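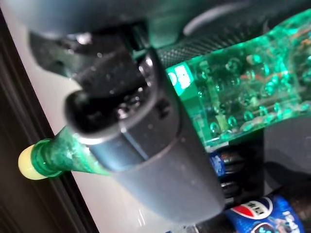

Preguntas que me hacéis siempre sobre guardar refrescos en casa

Desde que conté cómo organizo las bebidas para las comidas familiares, me llegan las mismas dudas una y otra vez, así que las junto todas aquí y voy añadiendo cuando me acuerdo. Aviso de que no soy experta en nada, solo tengo una despensa pequeña y una familia que bebe muchísimo refresco en cuanto se juntan más de cuatro.

34 comentarios · 112 veces compartido

¿Se pueden guardar las botellas de refresco tumbadas?

Sí, yo lo hago con las de plástico y el tapón bien apretado. Eso sí, solo las que están sin abrir. Las abiertas van de pie en la puerta de la nevera, que ya tuve un disgusto con una de cola y todavía encuentro azúcar pegado debajo del cajón de las verduras.

¿Y no pierden gas por estar acostadas?

Cerradas de fábrica, yo no he notado diferencia. Lo que mata el gas es el calor y andar abriendo y cerrando la botella. Si tenéis una abierta a medias, mejor fría y bebedla pronto. Lo de apretar el plástico para sacar el aire antes de cerrar me lo recomendó mi suegra y lo probé un verano entero – el refresco quedaba más flojo, así que lo dejé.

¿Mezclas las de cola con las de lima-limón?

En la despensa, las tengo juntas y revueltas, no me voy a engañar. Las verdes se distinguen a la legua entre las oscuras y con eso me basta. En la nevera sí separo un poco: la cola a un lado y lo demás al otro, porque en casa hay quien mete la mano sin mirar y luego protesta.

¿Cómo haces para que no rueden?

¡La pregunta estrella! Yo pongo un trozo de malla antideslizante, de esa de los cajones, y la fila de abajo bien pegada a la pared. Encima coloco otra fila, en los huecos, y ahí paro. Con dos alturas se aguanta bien. Una vez probé con tres y se me vino todo encima a las siete de la mañana, buscando el café. También hay quien usa un botellero de vino, pero las botellas gordas no entran en casi ninguno, así que medid antes de comprar.

¿Qué pasa si se me cae una?

Dejadla quieta. Yo espero un par de horas en la nevera y luego abro muy despacito, encima del fregadero, un cuarto de vuelta y parar. Lo de dar golpecitos al tapón me da a mí que es superstición, pero mi hijo lo sigue haciendo y no le voy a quitar la ilusión.

¿Cuánto compras para una comida grande?

Calculo una botella de 2 litros para cada 4 personas y me suele sobrar. Para el cumpleaños de octubre compré de más y estuvimos bebiendo cola hasta casi Navidad (bueno, yo no, que me quita el sueño).

¿Limpias las botellas antes de guardarlas?

Un trapo húmedo y listo, sobre todo por el cuello y el tapón, que han pasado por muchas manos. Las seco bien para que la malla no coja olor.

¿Pueden estar en el balcón en invierno?

En mi balcón sí, porque aquí no hiela casi nunca y no le da el sol. Si en vuestra zona hiela fuerte ni se os ocurra, que al congelarse se hinchan y pueden reventar. Wyn Gwynne me escribió desde un pueblo de montaña para contarme que perdió todas las de Nochevieja así – ¡qué pena me dio!

¿Qué haces con las vacías?

Las aplasto, les vuelvo a poner el tapón y al contenedor amarillo. Me guardo un par para regar las macetas cuando nos vamos fuera, con unos agujeritos en el tapón.

34 comentarios · Compartir · Me gusta (58)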